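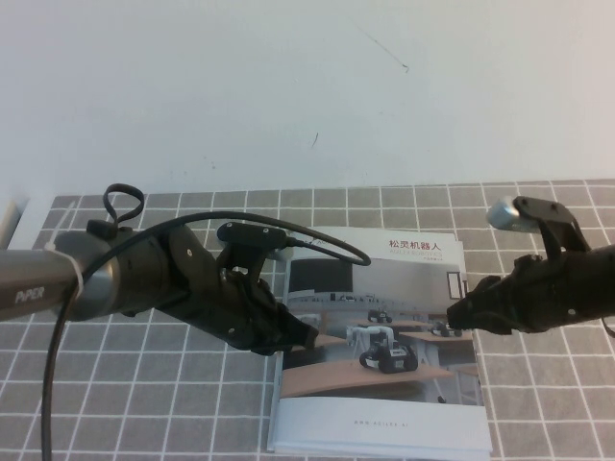
纸质手册与工作台面的管理
Atholm资料中心内部交流会 讲稿备注
主讲：Lavanya Acharya
日期：4月11日

开场

各位同事，上午好。感谢会务组安排本次交流。我代表资料中心汇报纸质手册的接收、摆放、借阅和归档工作。前半部分讲手册本身，后半部分讲台面。提问统一放在最后，由Ashwin Pai与我共同答复。

（备注：先确认后排能听清，再翻页。）

第一部分 手册的接收

截至二月底，中心登记在册的纸质手册共1573册，包括设备说明、安装指南、保养须知和供货方宣传册。其中封面信息齐全、可直接编目的占多数，另有94册封面只印有名称或标志，须翻阅内页才能确定版本。

接收时请先看封面。中外文名称并列的，两种名称均须录入，以中文名称为主条目，外文名称作参见条目。封面小字往往含有版次或联系方式，录入人员应逐字核对，字迹过小的使用放大镜，不得凭印象补写。

宣传册与操作手册外观相近，容易混放。区分办法是查看目录：有操作步骤和安全章节的归入操作类，其余归入宣传类。确实难以判断的，先放入待定格，由Ashwin Pai每月集中处理一次。

（备注：讲到这里可请Nair分部的同事谈谈待定格的使用情况，时间从紧。）

第二部分 浅色封面的保护

白色和浅灰色封面的册子在库中占比较高，翻阅频繁后，边角容易发暗。我们比较过几种护封，最后选定Flusell透明护套，原因是取放时不粘连，书脊文字仍可辨认。首批配发70只，优先用于借阅次数较多的册子。

护套不得用胶带固定在封面上。旧胶带已经老化的，请送资料中心处理，各部门不要自行揭除。薄册子入架时应夹在两块硬板之间，避免弯折。骑马订的册子还要检查订书钉有无锈迹，有锈迹的单独存放。

第三部分 台面与摆放

阅览和操作共用一张台面的情况比较普遍，在此重申几项要求。

手册平放，封面朝上，文字方向与使用者一致。带网格线的台面，请以网格线为基准对齐册子边缘，便于交接时核对位置。灰色台面配白色网格的对比较为清楚，今后更换台面时可以优先考虑。

线缆与纸张应分区放置。线缆从册子上方经过时须留出余量，不得压在封面或书口上。工具和尖锐部件用毕归位，不以手册作垫板。饮品一律放在台面以外。

台面后方的墙面建议保持素净，少贴告示。Huvico园区去年统一清理墙面以后，阅览人员反映查找台上资料更为方便，这一做法值得参考。

（备注：有同事会问告示贴到哪里。答复：入口处公告板，由行政部门统一管理。）

第四部分 借阅与归还

借阅登记采用一册一卡。取册时在卡上写明姓名、部门和用途，卡片留在原架位；归还时由值班人员核对封面、页数和附件，附件包括折页、保修卡和勘误表。上一次盘点中，有74册的附件与登记不符，多数是折页夹入了其他册子。请各部门在归还前自行检查一遍。

手册需要在台面上长时间使用的，应当办理驻留登记，并在架位放置代书板。驻留期间更换使用人的，须当面交接，双方签字。

版本更新后，旧版手册不立即销毁。设备仍在使用的，旧版与新版并排存放，旧版书脊贴灰色标签。设备停用后，旧版转入密集架，保管期限按档案管理办法执行。

第五部分 近期安排

一是完成封面信息不全册子的补录，由资料中心负责，各部门配合提供设备台账。二是修订台面摆放须知，征求意见稿已发至各部门信箱。三是Nair分部的旧册移交，移交清单由双方共同核定，清单格式沿用现行样式，不再另行设计。

对征求意见稿有修改意见的，请注明条款编号，并写出建议的文字，以书面形式交Ashwin Pai汇总。

（备注：提问环节如涉及电子版手册，说明该项工作由信息部门另行汇报，本次不展开。散会前提醒各位将桌上的样册交回前台。）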